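Home > People > Science & Nature

Monday, July 8, 2019
By the Features Desk

Print this page | E-mail to a friend

The woman who listens to mud

Chutima Thongdee has been up since before four, and she wants to talk about snails. Very small ones, mind you, the kind you could lose under a fingernail, and she has spent most of the past three years crouched at the edges of ponds looking for them.

"People hear 'pond' and they think frogs, or they think newts," she says, pouring tea into two mugs that don't match. "I love a newt! But go down a bit further, into the muck, and it's so busy in there. I could stay all day. I have stayed all day. I got sunburnt on the backs of my knees."

Her project is a survey of the old farm ponds around Jirnton, most of them dug by hand for watering cattle and then left alone once the cattle had gone. On the parish maps from the last century there are dozens of them. Finding them on the ground is another matter, and Thongdee has become very good at spotting the clues: a ring of willows in the middle of a wheat field, a dip where the plough goes round instead of over, a patch of nettles with nothing obvious to feed it.

So far she has visited 43. Some were dry hollows full of bramble. One had a bath in it. A few, she says, and her voice drops as if somebody might overhear and come and fill them in, were marvellous.

"There's one up behind Arent Farm. You have to go through a hedge, properly through it, on your stomach. And then it opens out and the water is clear as anything, and there's water violet in flower all down one side. I sat down and had my sandwiches and I didn't even get the net out for an hour."

She didn't set out to do any of this. She trained as a bookkeeper and worked for a builders' merchant in town, and her first pond was the one at the bottom of the garden when she and her husband bought their house. It was green and it smelled. She was all for filling it in and having a patio. Then in February, with ice still round the edges, she saw something moving under the surface and went to fetch a kitchen sieve.

"It was a water beetle larva, a big one, ugly as sin. I had to know what it was. I went to the library and the only book they had was from 1961 and it had the most beautiful drawings. That was it, really. We never got the patio."

The sieve is still in use, although it has been joined by two proper nets, a stack of white trays and a second-hand microscope that lives on the dining table. Evenings are for sorting. She tips a little of the day's water into a tray, waits for the silt to settle and then goes across it from left to right with a soft paintbrush, picking out whatever moves. Her daughter used to help with this and has since gone off to college, so the radio helps instead.
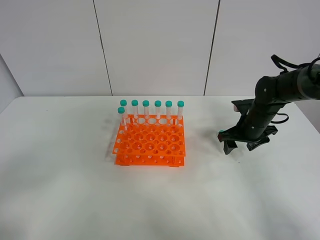 The part she finds hardest is the patience it takes to put a name to things. Some of the pea mussels can only be told apart by the hinge of the shell, and there are worms she has given up on altogether. "I write 'worm'," she says cheerfully. "Somebody cleverer can come along later and be cross with me."

Her notebooks run to over 3000 entries now, all in pencil (ink runs, and she learned that the sad way, in a downpour). Each pond gets its own pages, with a sketch of the banks, the depth at the deepest place she can reach in waders, what's growing, what's shading it and what she caught. Entry 1212 has a star beside it and a drawing of a snail with a flat, tightly coiled shell. She had never found one round here before and she had to walk up and down the lane for a bit before she could hold the pencil steady.

What happens to all this? Quite a lot, as it happens. The records go off to a wildlife group at Undeo, where they are put on a map alongside other people's, and last year three landowners asked her for advice on opening up ponds that had silted over. She was nervous about the first one. You have to cut down a good deal of willow to let the light back in, and it looks dreadful to begin with.

"It looked like a bomb site. The farmer, Mr Urbańczyk, didn't say a word, he just stood there with his arms folded. I went home and didn't sleep. But you go back the next summer and there are stoneworts coming up that nobody's planted. The seed, well, the spores, they've been sitting in the mud for years and years, waiting for somebody to turn the light on. Isn't that the best thing you've ever heard?"

It is pretty good. Mr Urbańczyk seems to think so too, and has put a bench there.

I ask what a beginner should do, supposing they have an old pond near them and have never given it a second look. She is out of her chair before I've finished. Ask whoever owns it first, she says, and don't go alone if it's deep. Take a white tray, or an ice cream tub if you haven't got one. Sweep gently through the weed, because that's where everything is hiding, and put it all back when you've had your look. Wash your boots and nets and let them dry right out before you go on to another pond, so you don't carry anything nasty with you.

"And go more than once! Go in spring and go again in August. It's a different place every time. I've got ponds I've been to nine or ten times and they still catch me out."

There are plenty left on her map, marked in red crayon, including a cluster on the far side of the railway that she's been saving. She has permission for two of them and a letter in the post about another. The waders have been patched again. When I leave she walks me to the gate by way of the garden pond, and we end up on our knees beside it for twenty minutes looking at a caddis larva that has built its case out of bits of snail shell, some of them, she points out with delight, with the snails still in.

Filed under: Wildlife, Local people, Ponds and rivers

Print this page | E-mail to a friend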